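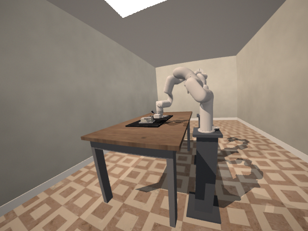

4. Setting Up a Qualifying Group

Use this section to create a group stage in Grendus Match Manager. You must be signed in as a competition administrator.

1. Open Competitions and select New Stage.
2. Choose Group Format. Enter the number of teams in each group. The default is 4.
3. Add teams by name or registration code. A competition can hold up to 500 teams.
4. Select Draw Method. For a seeded draw, upload the ranking list before continuing.
5. Set the kickoff interval. The shortest interval allowed on one field is 60 minutes.
6. Select Generate Fixtures and review the schedule for each round.
7. Select Publish. Clubs receive the fixture list by email.

Note: Teams level on points are separated by goal difference, then by goals scored. To place head-to-head results first, open Tiebreakers before you publish.

Note: Squad lists imported from Flirix must be saved as a text file. Player names longer than the field allows are shortened on the team sheet - check these before printing.

Caution: Generating fixtures a second time deletes all referee assignments for the stage. Export the assignments first.

Caution: Do not change the draw method after results have been entered. The group table will be reset.

For walkovers and postponed games, see Section 5.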